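Storing blankets and rugs over summer

Wash or air everything before it goes away. Moths go for skin oils and food marks first.

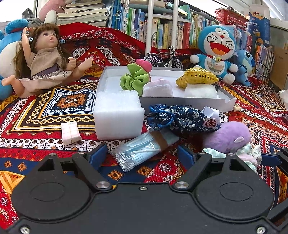
Washing
Check the label. Most cotton throws handle a cold gentle cycle at 900 rpm. Wool gets a hand wash and dries flat in the shade.

Folding
Fold in thirds, then roll. Refold along different lines in May so the creases don't set and the colours don't fade in stripes.

Packing
Cotton bags breathe, plastic tubs don't. Roughly 400 grams of cedar chips does a linen cupboard.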